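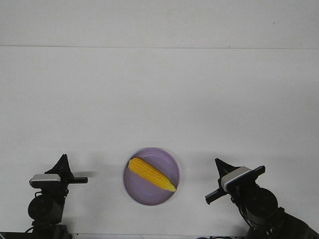
Service Robotics, Unit 3: Chores
Handout, October
Instructor: Sreekumar Rajan

Question for this unit: can a machine do household or shop-floor chores yet? Short answer: some of them, in places set up for the job. Most homes are not set up for the job.

1. What counts as doing a chore
A chore is finished when a person does not have to come back and fix it. Moving a plate to the sink is one step. Clearing the table is the chore. When you read a paper or a sales page, check which of the two was tested.

2. Why food and dishes are hard
A plate is thin and lies close to the table, so there is little room to get a finger under the rim. An ear of corn is rounded and can roll. Real corn is slick when buttered, and a toy ear is not, so results with one do not carry over to the other. Using two arms helps, because one can steady the plate while the other lifts the food. It also adds a timing problem and a chance of the arms hitting each other.

3. Worked numbers
The Clarwood kitchen trial ran 548 table-clearing attempts. 84 needed a person to step in. That is a rate of 15.3 percent, or one in every 6.5 attempts. A family that clears the table three times a day would be called over every second or third day. Decide for yourself if you would keep it.

4. Shop floor
Norkow packs parts from fixed trays. Same part, same tray, same light. The arm there works a full shift with few stops. When the trays were swapped for open bins, the line went back to hand packing.

5. Terms
Grasp: a hold that keeps the object through the move.
Reset: putting things back to the start between attempts. Usually done by a person and often left out of the reported time.
Intervention: any help given during an attempt.

Reading: Forsberg notes, pages 1 to 13.
Lab questions to Jagadeesh Shetty. Bring your intervention counts to the next section.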